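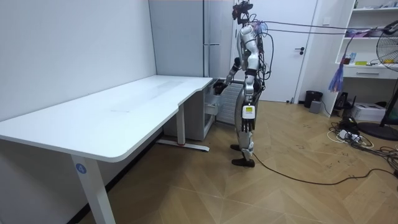

Ticket 3508 - Office Wi-Fi drops every afternoon
Opened by: Leidy Cabrera, Jastthorpe office
Status: Open (reopened 3 January 2023)
Hardware: Fivia router, Cluveo mesh add-on

Reopening this. It was closed as "resolved by firmware update" and I don't see how, given that the connection dropped twice today after the update went on.

What I've tried so far:

Restarted the router. Fine for 14 minutes, then gone again.

Changed the channel as Betancur support suggested. No difference that I could see. They said to "give it time to settle", but I've never heard of a channel needing to settle.

Plugged a laptop straight into the router. No drops all afternoon. So the line is probably fine, whatever the last reply says about our provider.

Turned off the Cluveo add-on. Only 2 drops that day, both short. Might mean something, might be luck.

The log fills up at 500 lines and then overwrites itself, so please don't ask me for the one from June again.

I'd like someone to look at the add-on before we are sold a new router. Please leave the ticket open until I've confirmed - last time it closed itself over a weekend.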